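4.2 The open day

Most of our evidence on how the arm behaves among strangers comes from a single November open day at the Ravero building, a converted wool store put up in 1919 and not much warmer now. Visitors came through in groups, were given a name sticker and a biscuit, and stood behind a line of tape for 14 minutes while the arm dealt with a kitchen appliance. We had rehearsed the talk at length. The talk covered compliance control, and the first question from every group was whether it could do toast.

The task was kept modest on purpose. Flaver, our planner, was asked to work with the door and control panel of a countertop microwave, using the wrist view as its main source of information. Earlier work on the Zutum bench had used a fixed overhead view as well, and we wanted to know how much we'd been leaning on it. Quite a lot, as the logs later showed.

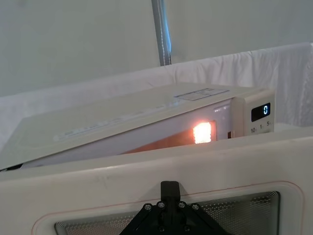

Doors are a nuisance for wrist-mounted sensing in general. A large flat surface close to the lens leaves the planner with little to go on, and pale plastic offers few features worth tracking. Flaver copes by holding on to its last confident estimate of the hinge line and moving slowly until something better turns up. Visitors read this as thoughtfulness. One group fell silent during a long pause and then applauded when the arm moved again, which did the authors' morale no harm but can't be entered in Table 3.

We ran 80 trials over the day, counting those in the lunch hour when the audience was mainly our own students. A trial was stopped early if a visitor crossed the tape, if the arm exceeded its force limit, or if the Mac Carthaigh safety relay tripped for reasons of its own. The relay was responsible for more stoppages than the public, and we'd like to record our apologies to the school group we blamed at the time.

Button work drew a smaller crowd but gave us cleaner data. The panel has a column of flat touch keys under the display, and a large oval push button near the bottom that opens the door. The planner has to treat these as different kinds of target: a touch key wants light contact in the right spot, while the oval one wants a proper shove. Roughly 4 visitors asked why we didn't just plug the arm into the microwave's electronics. We had a slide for that, and it was not a success.

Figure 6. Gripper with its fingers open at the control panel, wrist view. The display reads 0.

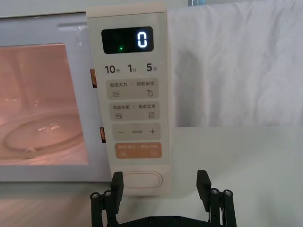 4.3 What the audience changed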